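Burkville kitchen bench: pre-purchase safety checklist, with my comments
Filled in 2019-04-21, ahead of the May budget round

Right, this is the same sheet we use for the yearly check, but I've gone through it with one question in my head: if we buy the arm, what else do we have to buy with it? Anything marked BUY goes on the order list. Anything marked FIX we can sort ourselves.

1. Bench fixed to floor, no rocking
FIX. It's fine for a person leaning on it. With a Trulon arm bolted to one end and swinging a full pot I'd want two more brackets, and I think we've got some in the store.

2. Power supply and sockets
BUY. We have one double socket behind the bench and the kettle already lives on it. The arm wants its own circuit. I've put in 134 for parts and left the electrician's time on a separate line, as I haven't had that price back yet.

3. Emergency stop within reach
BUY. The Trulon comes with one button on a short lead, which would end up round the back where you'd have to lean across the arm to hit it (no thank you!). Ghanem do a second button on a longer cable. Please don't let this one get trimmed.

4. Guarding and floor marking
Pass for marking: the tape is still stuck down and you can see it. Guarding is a BUY. I looked at full screens and then at a light curtain from Lumodura, and I prefer the curtain, partly for the price and partly because screens get propped open the minute anyone's in a hurry. We've all done it.

5. Lighting over the work area
Pass, just. There's a bit of glare off shiny metal, so ask the supplier whether that bothers their camera before we sign anything. I've asked twice.

6. Gripper suited to the load
Not passed yet. The quote has a single gripper in it, with stiff fingers, and I don't believe one set will do for a metal handle and a soft dumpling. I'd like us to pay for a soft-fingered set as well. If money's tight, drop the spare battery trolley, which I never understood anyway.

7. Food contact surfaces
Pass with a comment. Bamboo is a pain to clean between the slats whoever does it, person or machine. Set aside a little each year for new baskets and treat them as something that wears out.

8. Layout of the test load
Pass. We want the arm tried on ordinary kitchen things, curved and slippery and awkward, and the supplier should quote against this load and not their own tidy demo blocks. 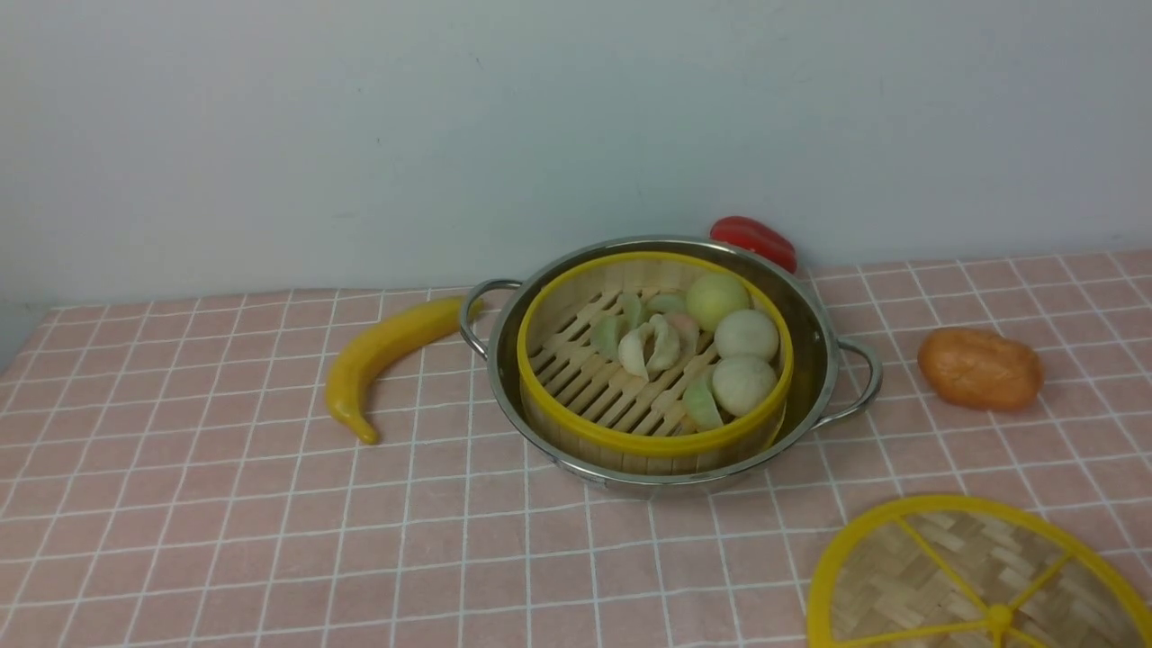 Item 8, test load: steamer basket in the two-handled pot, buns and dumplings in, lid off to the side.

The looped handles are what I'd watch. They stick out either side, so whatever grips them needs room there, and I'd rather pay for a longer reach now than swap the arm next year.

9. Training
BUY. The quote covers 7 people and we have 19 on the rota. Either they come back for a second go or we pay for the bigger package. I've costed the bigger package.

10. Service and spares
Open. First year is included, after that it's a yearly contract and they were vague about what it covers. Need it in writing.

Running total for the BUY items, arm not included: almost 3700. Electrician still to add.

Result: not ready to order. Items 3, 4 and 6 to be settled first, then I'll go round again with the same sheet.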